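The case for the plain white desk

Undel has been choosing furniture for shared rooms for long enough to have formed a view, and that view has changed. We used to order desks with drawers, cable trays and raised screens already fitted. The fittings were generally the first parts to fail, and a desk with a broken drawer is seldom used well. At Tapley we replaced 40 such desks in a single year, most of them with sound tops and sound legs.

It is now our opinion that a desk in a shared room should have a flat top, a strong frame and very little else. Storage should be a separate item that can stand on the desk, be moved to the next one, or be taken away altogether. A wire-mesh unit with a pair of light wooden shelf boards answers most needs. It takes up little of the surface when set against the wall, and its contents can be seen without opening anything. 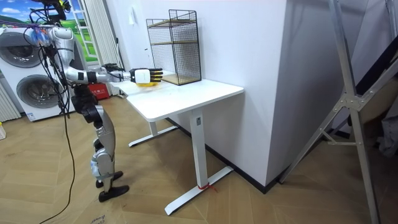
Workplace and Furnishings Team, Undel

Objections have been raised, and they deserve a fair reply. Colleagues at Garnby hold that open shelving looks untidy and that white surfaces show every mark. The first point is partly true. Open shelves do reveal disorder, but in our experience a closed drawer merely postpones the clearing out until the room is handed over. As to the second, a mark that shows is a mark that is wiped away.

Saadet Bayram, writing for our Jirimmont office, has argued that standing desks are wasted in rooms where people stay only a short while. We take the opposite view. A person who stops at a desk for ten minutes is well served by one at standing height, and a T-shaped frame leaves the floor beneath it easier to sweep than four separate legs would.

We would ask those responsible for rooms to resist adding to the desk once it is in place. Requests for clamps, hooks and under-desk baskets should be sent to the team before anything is drilled or glued.

Contact the team | © Undel | Back to top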